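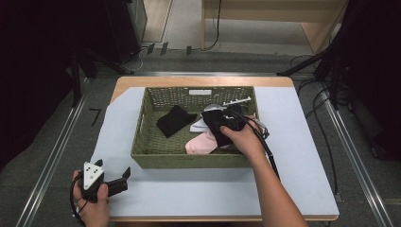 Why can't you just shove it all in a drawer? One reader from Bloxham wrote in to ask that, and added that her socks have lived in one big heap for years and nothing bad has ever happened.

Fair question. You can. But try finding the black one when it's under nine other black ones and you've got four minutes till the bus. That's why people sort. Also baskets are nice.

So, clothes and cloths in a basket. Let's go.

What is a basket, really?
Long bendy bits going over and under each other. Over, under, over, under. That's weaving. Your T-shirt is made a bit like that too, except T-shirts are usually knitted — little loops hooked through loops — and that's why they stretch. Pull a tea towel. Hardly moves. Pull a sock. Boing.

People have been weaving baskets for thousands of years. Grass, willow, cane, bark, whatever grew near by. Today some are plastic or paper string. Same over and under though.

Why does low matter?
Low sides = you can see in. Tall basket, everything sinks and the bottom stuff gets forgotten. Low one is good for small soft things. Tall one is good for hiding things from your brother.

Colours first or kinds first?
Depends. At the Histmont library craft day we had 60 bits of fabric and 40 of them were black, so sorting by colour was pretty hopeless. One massive pile. We did it by kind insted: stretchy, not stretchy, fluffy. Much quicker. If your things are lots of diffrent colours, go colours. 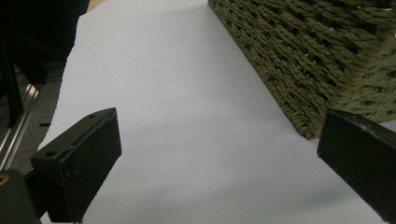
Next, clear a flat spot before you tip anything out. Table, floor, bed, all fine. Big enough to spread things so they don't overlap. Then:

Tip out.
Make piles.
Fold the flat ones in half, and half again.
Roll the tiny ones.
Back in the basket, pale stuff one side, dark stuff the other.

Why fold at all? Squashed cloth gets creases all over the place. Folded cloth gets creases too, but only where you put them. And a folded thing takes less room — try it, scrunch up a shirt, then fold it flat. Same shirt! The scrunched one is mostly air.

Labels. Stick or tie one on the rim. Draw a picture if your little sister can't read yet. A sock is easy to draw. Undies are funnier.

Try at home: weave your own mini mat. Cut strips of old paper in two colours. Lay one lot side by side, poke the others through, over under over under. Second row starts UNDER. If it falls apart you forgot that bit.

Next time, buttons. We have a jar with 218 in it from the Badwood market, and they all need sorting.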